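Textile Care and Soft Goods, Handout 6: Mesh Bags and Their Zippers
Instructor: Yolanda Bustamante

Read before lab. Bring the mesh bag you were issued. If you have lost it, see Vivek Maurya, who has heard every version of the story.

1. The zipper

Most mesh bags retire early on account of the zipper. The mesh itself is remarkably forgiving, and will put up with hooks, buckles and the occasional fork. A zipper forgives very little. Look at the last inch of tape, where the teeth stop and the pull comes to rest. Stitching fails at this end first, usually on the day you packed it too full.
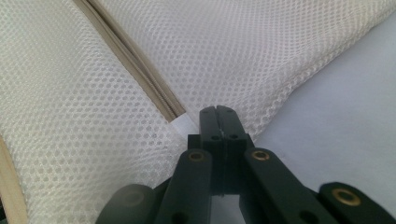
Fig. 1. Zipper tape between two lobes of mesh, with bound edge at lower left.

Run a thumbnail along the teeth with the bag unzipped. You are feeling for a gap or a snagged thread. If the pull sticks, do not win the argument by force — back it up and free the cloth first. Last March we lost 12 zippers to determination.

2. The mesh

Flatten the bag with your palm and look at the openings. They should sit in even diagonal rows. Where the rows wander, the cloth has been stretched, and ironing it will only give you a hot, stretched bag.

Folds need a second look. Mesh doubled over on itself looks denser and a little darker along the crease, and beginners write this down as a stain. Kwesi Yakubu once treated a shadow for 30 minutes. Open the fold, then decide.
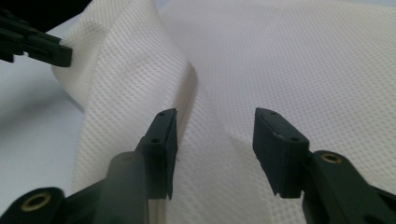
3. For the lab report

Work in pairs. Lemlem Alemayehu has the sign-up sheet. Your report should cover:

condition of teeth, tape and pull
condition of the binding, all the way round
any wandering rows, with a sketch
repair or retire, and why

Keep it to 2 pages. Reports are due Sun 4 April, to the tray outside the Bellamy room. The tray is not emptied before Monday, a fact you already knew.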